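About the Equipment Planning Office

Brulelham Technical School opened its Equipment Planning Office to deal with a recurring problem: departments were ordering robots on the purchase price alone. The cost of benches, cabling, guarding and staff training came later and was charged to whichever budget still had money in it.

The office now handles every request for automated equipment, from the first enquiry to disposal. We also take on planning work for outside firms. Dalsgaard and Selov both use our request form in place of their own.

What we do

Each request is entered in Ponda, our equipment register, and given a planned service life. A full estimate covers the arm and its gripper, mounting, power supply, spare fingers, software licences, insurance and floor space. We hold back a repair allowance for the first 3 years. Requests without a named bench are returned to the department.

Ponda currently holds over 240 items. The standard planning form has 26 fields, and part-filled forms are not accepted.

Our workspace

The household tasks bench is used to check estimates against daily use. Two arms share one table, so reach, cable runs and storage are planned together. The objects on it are ordinary kitchen goods and are budgeted as consumables.

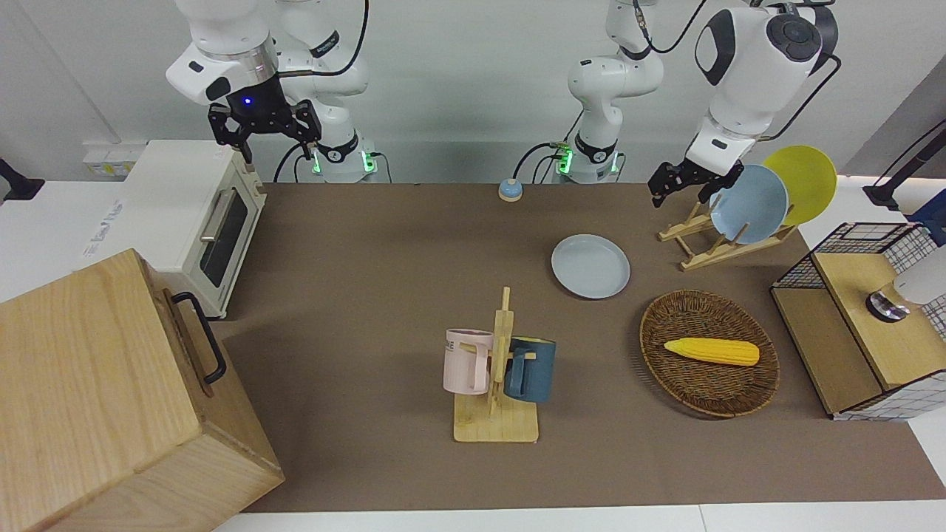 Words and picture: Equipment Planning Office, Brulelham

A mug stand, a dish rack and a toaster oven take up more table than most first drafts allow. Bench area is therefore entered on the form before the choice of arm. Shelving at the side is costed under furniture.

Rates and deadlines

Outside firms pay a fixed fee of 2560 per bench plan, excluding tax. One revision is included. Requests for the next budget year close in December. Late requests go on the reserve list and are reviewed when funds are released.

Contact the office through the school's main desk, quoting the Ponda reference if there is one.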